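Event Planning, Unit 4: Reading a Caterer's Quote
Course handout. Tutor: Thaddeus Quintanilla

Before the session, read the sample quotes from Skestavora and Grundwood in your pack. Both are for the same job: an evening wedding reception with a hot main course, in a hall with no kitchen worth the name. Grundwood looks a good deal cheaper on the first page. I'd like you to come in doubting that.

Price per head

Caterers like to quote per head and couples like to hear it. I don't trust the figure, and I don't think you should either until you know what it covers. Staff may be in or out. Plates and glasses may be in or out. Travel usually turns up on a later page, if it turns up at all before the final bill.

Go through the Grundwood quote with a pencil and mark every place where it says "from", "subject to" or "as required". Each one is a price that hasn't been given yet. The Skestavora quote has fewer of them, though its line on "service style upgrade" is as vague as anything I've read, and I have asked former students who worked for caterers what it means without getting the same answer from any of them.

The tasting

A tasting tells you that a cook can make a small number of plates well in their own kitchen. It tells you very little about what comes out of a van and a hired oven when the speeches have overrun. Clients come back from tastings delighted, and that is partly what tastings are for. Ask who will be cooking on the night, and ask what equipment they will be cooking on. If the answer to the second question is "we always manage", write it down and ask again by email.

I would also be slow to accept any dish at the tasting that isn't on the written menu. It may be very nice. It isn't what your client is paying for.

Kitchens and worktops

Venues describe their kitchens generously. "Fully fitted" can mean a sink, a fridge and a handsome worktop with nowhere to plug anything in. Visit at the time of day when the caterer would be setting up, and take the caterer with you if they'll come. The Trisov case in your pack is about a planner who relied on the venue's floor plan, which showed a serving door that had been blocked up.

Check the power supply, the water, where the van can stop and how far the food has to be carried. Measure the doors. Then ask the venue which of these things it will put in the contract, and see how many are left.

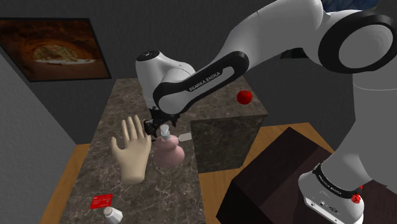
Staffing

For this exercise, assume that Skestavora is offering 4 waiting staff and Grundwood is offering 2. Neither quote says when they arrive or leave. A team that goes home after the main course is no use to a client who wants the evening food handed round, and clearing up is often sold as a separate item under a name you wouldn't guess.

I am told every year that a good team can do the work of one twice its size. Perhaps. I have mostly heard it from people selling the smaller team.

Deposits and final numbers

Look for the date on which guest numbers become fixed, and what happens to the price if they fall after it. In the Greenberg case the couple lost guests in May and paid for all of them – the clause was there, on the back of the menu. Most caterers will move a little on this before signing and hardly any will afterwards.

For the seminar

Rewrite the Grundwood quote so that every item has a fixed price or is clearly marked as missing. Bring 2 questions for each caterer that you would want answered in writing, and be ready to say which company you'd book. "It depends" is allowed only if you can say on what.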